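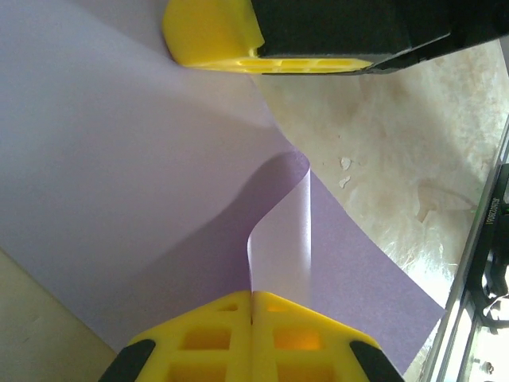 Ustine kit, wrist view: yellow fingers, lavender sheet.

Ustine two-arm teaching kit, long-term review
By Obinna Olaniyan
Filed under: Bench hardware

The Ustine is a pair of small tabletop arms with a matching pair of hand-held leader arms. You move the leaders, the bench arms copy, and the software records joint angles and video as one episode. Skamevwood sells it in Australia for $1,375 without the frame. I have had it since March and used it almost entirely on thin, floppy material, the kind of work most kits in this price range do badly.

What comes in the box

Two follower arms with base plates, two leaders, controller boards, cables, clamps and the yellow fingers. The aluminium frame is extra. A heavy bench will do in its place, but the base plates were plainly drawn with the frame in mind and the clamps are the weakest part of the package. One worked loose in the first week. I went over to bolts and have had no movement at the base since then.

The printed manual covers assembly properly and calibration hardly at all. Calibration is explained in a text file on the download page. Read that file first. If the shoulder joints are zeroed with the cables hanging on the wrong side, the followers will be offset from the leaders by a small angle, and the error only becomes obvious when both grippers try to meet in the middle.

Setup took me an afternoon. Efe Tamuno, who shares the bench, did his in less time because he ignored the supplied cable clips and left slack at the elbow. I have since done the same. With the clips fitted as instructed, the wrist cable goes tight near the end of its rotation and drags on the joint.

Leaders

The leaders are light and have no force feedback. The trigger closes the gripper in proportion to the squeeze. Travel is long, which I like, and the return spring is stiff, which I like less after an hour. Adaeze Ezeani has smaller hands and found the trigger too far forward; there is no adjustment for it.

Lag is low enough to forget about on slow moves. On fast moves the followers arrive late and overshoot a little. Slow down and it stops being a problem. Recorded episodes are better for it anyway, as a quick flick of the leader tends to replay as a jerk.

Without force feedback you steer by eye. On rigid parts that is tolerable. On a thin sheet the cue you want is whether the fingers have taken hold or are only pressing the material into the table, and you have to read it from how the sheet bends. The wrist view helps with this more than I expected. In the overhead view the gripper covers the contact point for much of the approach.

Fingers

The fingers are yellow plastic with a lattice of square and rectangular openings. They flex a little at the tip. On flat material that flex is useful: come down at a slant, let the tip ride along the surface, then close. Come straight down and the sheet bunches or twists. New operators all do this, me included.

Grip on paper is good. Grip on smooth cloth is fair. The edges of the openings can mark soft paper if you squeeze hard, so I set the closing limit lower in the software for those jobs. The setting is stored per session and has to be entered again each time, a strange choice.

Grusuvano makes a softer replacement finger to the same mount. I tried a borrowed set. They hold cloth better and tear less paper, but they are thicker at the tip and slower to get under an edge. I went back to the originals.

Two arms on one sheet

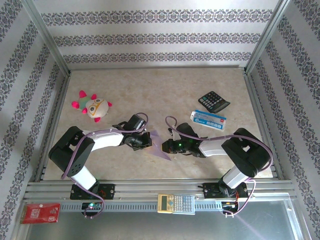

With both grippers working on the same piece, reach is the first thing to check. Each arm covers its own half of the table comfortably and loses precision when the forearm is nearly straight. Keep the work close to the centre line and a bit toward the bases. Past that the wrist cannot keep a shallow angle, and the shallow angle is what makes the pickup possible.

The second thing is collision. The software will warn if the wrists get close, but the warning is a beep from the laptop and the motors keep going. Clémence Hoarau bumped the grippers together on her first try with no damage. I would still prefer a proper stop.

Hand-over is awkward until you settle on an order. Mine is: left takes a corner and holds still, right comes in low, right closes, left opens only after a short pause. The pause looks wasteful in playback. Episodes recorded without it gave a trained model that let go too early.

Recording

I recorded 200 episodes of the sheet task across several evenings. The first 100 were uneven, mostly through my own changes of method, and I ended up training on the second half alone. The result was steadier than training on everything.

Start and stop are on a foot pedal. It works. Deleting a bad take straight afterward needs the mouse, so you have to put a leader down, and the follower sags when you do. A second pedal would fix this. Files are plain and well named, video and joint data line up, and I have had no dropped frames with the supplied cables. A longer third-party cable did drop frames.

Compared with the Igwe

The Igwe has stronger motors and a better trigger. It is also noisier, and its stock fingers are rigid blocks that are poor on anything flat. For lifting and stacking I would take the Igwe. For paper and cloth, the Ustine.

Verdict

Good followers, adequate leaders, very good fingers, poor clamps. Buy the frame or plan to bolt the bases down. If the trigger reach matters to you, try one in person before ordering.

Correction: an earlier version said the closing limit could be saved to a profile. Fatima Anozie wrote in to point out that the profile stores arm speed only. She is right, and the text has been changed.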